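Studio writing course

A studio writing course is a small, credit-bearing class that students take alongside a standard first-year writing course. It grew out of older "basic writing" classes, which students had to pass before they could enroll in the course that counted toward a degree. In the studio model everyone starts in the regular course on day one, and those who want or need more time with their drafts meet in a second room, in a smaller group, with a teacher who knows what the main section is working on.

Background

Separate basic writing classes were common at American colleges through the second half of the twentieth century. Many students passed them and then never signed up for the next course. Teachers began to ask whether the extra semester was doing more harm than good, and several kinds of replacement appeared: stretch courses, which spread one course over two terms, accelerated pairings, and studios. The studio is the loosest of the three, and much of its charm lies there — a good session can go wherever the drafts on the table lead it.

The Skekosville program

One lively small program is at Skekosville, where Hiba Saliba opened four studio sections with borrowed rooms and a single shared syllabus page. In its first year 344 students enrolled. By the third year the number had reached 747, and the college had dropped its placement essay altogether in favor of a short questionnaire and a talk with an adviser. 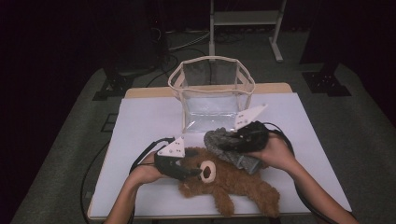
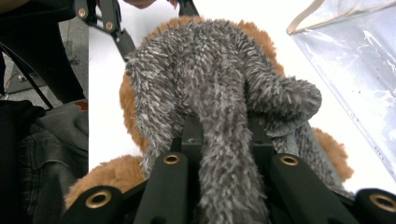

Brown teddy bear and gray item on a white surface, with hand-held gripper in use.

Sessions at Skekosville run 50 minutes and are wonderfully noisy. Students bring whatever they are writing for the main course, read a page aloud, and ask the group one question about it. The teacher does not grade the drafts. Credit depends on attendance and on a closing reflection, in which students trace one paper from first notes to last version.

Eduard Hubáček, who joined the program in its second year, added the "borrowed paragraph," an exercise now used in every section. Each writer hands over one paragraph, a partner rewrites it for a different reader, and the two compare results. It takes ten minutes and can change a whole paper!

Assessment

Portfolios are read each June by pairs of teachers from different sections. The Skekosville archive holds 2,911 portfolios, sorted by assignment, and new teachers read a sample of 100 before their first term. Readers use a four-point scale for purpose, evidence, organization and revision. A third reader settles scores more than one point apart.

Debates

Supporters value the way studios keep students moving toward a degree while giving them real company as writers. Critics point to cost, as small groups need more teachers, and to the uneven pay of those who lead them. There is also a long-running argument over whether studios should be required or open to anyone — Saliba has argued warmly for the second.

See also
Stretch course
Writing center
Portfolio assessment
Directed self-placement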